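Robot arms take over the first look at returned bags in Rattanakul packing room

I have been going in and out of the Rattanakul returns building for years, mostly to write about parking and once about a flood, so when I heard they'd put robot arms on the bag tables I asked if I could come and be nosy. They said yes, come at six, that's when the early shift starts. So I did, with a flask.

The building takes in bags that people have bought online and sent back. Handbags, rucksacks, soft weekend things, the lot. Every one has to be put on a table, turned over, opened, checked inside for forgotten bits (lipsticks, train tickets, one set of false teeth, I was told, though I suspect that story has grown a bit) and then graded. Good ones go back on sale, the others go to repair or to the outlet shop down the road. Until this spring all of it was done by hand, and the people doing it stood for the whole shift.

Now there are arms at the first row of tables. They came from a firm called Dresatell, and the software that tells them what to do is called Jistari, which everybody in the room says as if it were a colleague. "Jistari's sulking" was the first thing I heard when I walked in. It had stopped in front of a rucksack and was waiting for a person to press the green button.

What the arms do is fairly modest. They position the bag, nudge it round so the right side faces the checker's screen, and have a go at zips and flaps. If the bag flops over or the zip is stiff, the arm stops, a lamp comes on and a person sorts it out. The grading is still done by people. So is anything to do with smells, and I was told there are more smells than you'd think.

Soft bags are the hard ones, apparently. A stiff handbag sits there and behaves, but a floppy cloth one folds up differently every single time you touch it, and a finger that was meant to hold the front can end up pushing the whole thing across the table. I stood and watched for ages. It's slow! A person would have had the bag open and shut again in the time the arm took to make up its mind. But the arm doesn't have a sore shoulder by ten o'clock, and that was the point one of the checkers made to me while rubbing hers.

On the morning I was there the first row got through 749 bags before the shift changed, and 85 of those needed a person to step in. The shift lead told me both numbers off the board by the door and seemed pleased with the second one, as it had been well into three figures a month earlier.

So what has changed for the people? Quite a lot, and not all of it what I had guessed. There are 77 on the early shift, the same as before the arms came, and the company says it has no plan to cut that. I asked twice. Some of the checkers believe it and some are waiting to see what happens when the contract with Dresatell comes up again. One man told me he'd heard "no plans" from three different employers in his life and could tell me how each one ended, then went off to get his tea before I could ask.

The jobs themselves have moved about. 22 people have done the training to become what the building calls table minders, looking after the arms along the first row and stepping in when the lamp comes on. It pays a bit more per hour and there's a stool. The stool came up in nearly every conversation I had. The rest are further down the room, grading and packing, and several of them said that part has got busier, with the bags now arriving at a steady pace all morning where they used to come in fits and starts. You used to be able to have a chat while a pile built up. Now there isn't a pile.

There was some grumbling about the noise as well. The arms themselves are quiet enough but the lamp comes with a beep, and with a whole row of them going you get a sort of bad birdsong. The beep was turned down in July after people complained, and it's still loud if you ask me. One of the minders hums along with it, and her neighbours would like her to stop.

I'd expected the older hands to hate the whole business, and a few do. But the most cheerful person I met had been checking bags there since the place opened, and she likes being the one who knows why the arm has got stuck. She can tell from the way a bag is slumped whether it'll manage or not, and she's usually got her hand on the button before the lamp is on. The software people have been sitting next to her and taking notes. She thinks she ought to be paid extra for that and I'm inclined to agree with her, and I said so to the manager on my way out. He wrote it down, for what that's worth.

The next thing is a second row, meant for the smaller purses and wash bags, under a project the company is calling Clelline. It should be going by the winter if the floor can be levelled in time. The union rep has asked for the training places to be offered by length of service this time, after some bad feeling over how the first lot were picked, and talks on that are still going on. The canteen is staying open for both shifts too, which matters more than you might imagine at six in the morning.

I'll be back when the second row goes in. If you work there and want to tell me how it's going, the paper's front desk will pass a message on.

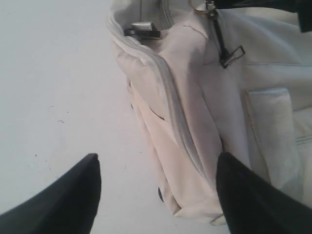

Also in local business

The outlet shop down the road from the returns building is changing its hours and will now open at ten in the morning and close at six. Repaired bags go out on the shelves first thing, so go early if you're after one.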